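Werkstattbuch, Montag, September

Geteilt: 12 | Kommentare: 3

Zelle steht seit 9:40. Meldung 351, »Momentenabweichung Achse 4«, laut Handbuch »selten«. Bei uns dreimal vor dem zweiten Kaffee. Die Barbieri-Steuerung quittiert brav, lässt sich wieder freigeben, fährt los und bleibt an derselben Stelle stehen. Immerhin reproduzierbar, man wird ja bescheiden.

Was ich bis mittags geprüft habe: Bremse Achse 4 lüftet hörbar. Versorgung stabil, auch unter Last. Referenzfahrt geht durch, Nullpunkt stimmt mit dem Zettel an der Schranktür überein. Im Protokoll letzter Zyklus vor dem ersten Stopp: 3.613. Davor keine einzige Warnung, auch keine von denen, die wir sonst wegklicken.

Erster Verdacht natürlich Software, weil am Freitag jemand die neue Cladix-Version eingespielt hat und »nur die Oberfläche« geändert wurde. Alte Version zurückgespielt, 25 Minuten auf den Fortschrittsbalken geschaut, gleicher Fehler. Entschuldigung an Cladix, diesmal.

Danach Handbetrieb, Geschwindigkeit runter, Achse 4 einzeln verfahren. In der einen Richtung sauber. In der anderen steigt der Strom kurz vor der Ablageposition an, als würde der Arm etwas hinter sich herziehen. Tut er auch. Eine Leitung vom Tavus-Modul ist zu knapp verlegt und spannt sich, sobald das Handgelenk dreht. Die Überwachung hat also völlig recht gehabt, und ich habe ihr einen halben Tag lang nicht geglaubt.
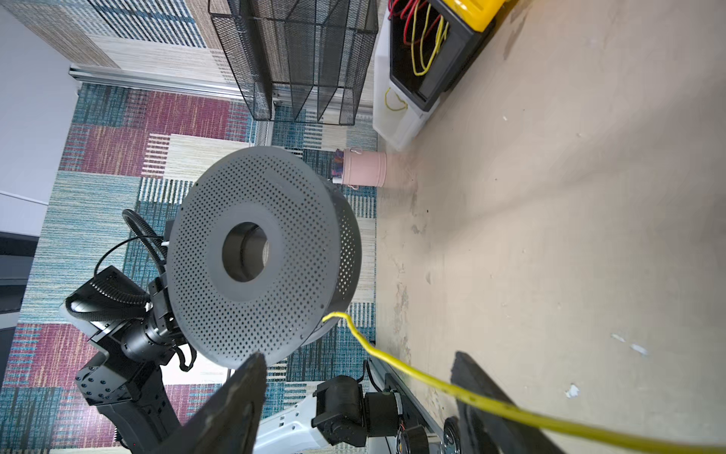
Weniger lustig: Irgendwer hatte die Schwelle der Momentenüberwachung auf 100 Prozent gesetzt, also praktisch Werkseinstellung für »wird schon«. Im Übergabeblatt aus Cleramthorpe steht davon kein Wort. Mit dem engeren Wert hätte die Zelle viel früher gemeckert, und die Leitung hätte ihren Mantel noch. Der ist auf der Innenseite des Bogens durchgescheuert, Schirm sichtbar, Adern zum Glück heil. Leitung raus, Fähnchen dran, liegt in der Schublade für Beweismittel.

Neu verlegt mit 100 mm Reserve am Handgelenk, Zugentlastung am Unterarm, kein Kabelbinder auf der bewegten Seite (der alte war so fest, dass der Seitenschneider zweimal ansetzen musste). Schwelle zurückgenommen und den Wert diesmal ins Blatt geschrieben, mit Kuli.

Probelauf im Handbetrieb ohne Meldung, Strom in beiden Richtungen gleich. Automatik bleibt gesperrt, bis der Not-Halt noch einmal unter Last geprüft ist. Das Schloss hängt am Hauptschalter, Schlüssel bei mir. Bitte nicht mit dem Ersatzschlüssel »nur ganz kurz« probieren.

Offen: Ersatzleitung bestellen, Schwellen an der zweiten Zelle nachsehen, Cleramthorpe fragen, was sonst noch auf 100 steht.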